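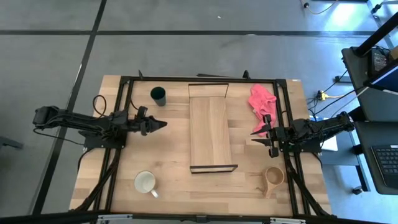 The joined-plank top, with a couple of my mugs, the pink cloth and the narrow wooden stand.

I get more questions about the tabletop than about anything I've put on this site, so I'm finally writing down how I look after it. It's a plank top, which means a bunch of strips glued edge to edge, some tan and some a good bit browner, and I love that it doesn't match. I did not love it in September, when I'd just brought it home from the salvage yard in Brultcombe and it was sticky, gray in patches and covered in rings. I paid 92 dollars for it and my friend Ruth Inga told me I'd been robbed. (She has since asked me where I got it.)

So, this is how I clean up and re-oil a wooden top that gets used every single day for coffee, crafts and whatever else lands on it.

What you'll need

Dish soap and warm water
Two soft cotton cloths, old T-shirts are great
Sandpaper in 120, 180 and 240 grit
A sanding block
Food-safe wood oil
A pair of gloves
Something flat and narrow to stack things on while you work

Step 1: Clear it off and wash it

Take everything off. I mean everything, cups too! Put a squirt of dish soap in a bowl of warm water, wring your cloth out until it hardly drips, and wipe with the grain. Go over the joints twice, that's where the crumbs and old wax hide. Then wipe again with plain water and dry it right away with the second cloth.

Now leave it overnight. I know. I tried sanding the same afternoon the first time and my paper clogged up into little gray worms, and I had to throw out three sheets.

Step 2: Sand with the grain

Start with the 120 on the rough spots only. If you've got a ring from a mug, stay on it but keep your strokes long, maybe a foot in each direction, or you'll dig a dip you can feel with your hand later. Then do the whole top with 180 and again with 240.

With a top made of lots of planks, some of them will be softer than others. Mine has one pale strip that sands down like butter and a dark one next to it that barely notices me. Go easier on the soft ones and keep checking the joints with your fingertips.

Vacuum up the dust, then wipe with a barely damp cloth.

Step 3: Oil it

Gloves on, windows open. Pour a little puddle in the middle, smaller than you think, and push it out toward the edges with your cloth. Give it fifteen minutes and wipe off whatever is still sitting on top. This is the part people skip, and then they write to me that their table is tacky a week later. Wipe it off!

I do three coats on bare wood, one a day, and after that a single coat whenever it starts looking thirsty. My top used just under 300 ml for all three, and the can was plenty.

Please spread your oily rags out flat outdoors to dry before you throw them away. Don't ball them up in the trash, they can heat up and catch fire on their own.

Step 4: Give it a few days

Light things are fine after a day. I wait a full week before I let a hot mug anywhere near it.

Keeping it nice

I wipe it down at night with a wrung-out cloth and that's really it. White mugs are the worst for rings, at least in my house, because the bottoms are unglazed and a bit rough. I rubbed the bottom of mine on some fine sandpaper and it helped a lot. Wooden cups are gentle on the surface, but don't leave one standing in a puddle or you'll get a mark on the table and a crack in the cup.

If you do end up with a fresh white ring, try a dab of the same oil and a bit of rubbing before you reach for the sandpaper. Hernán Ayala wrote in to say he uses mayonnaise. I tried it on an offcut and okay, fine, it did something, but the offcut smelled like a sandwich for two days.

The same steps work for small pieces like stands and boxes. Just wrap the sandpaper around a paint stirrer for the narrow bits, and use a cotton swab to get the oil into the corners.

Next up is the bench, which has paint on it in at least two shades of brown and a leg that wobbles. I'll post that one when I've worked out what's under the paint.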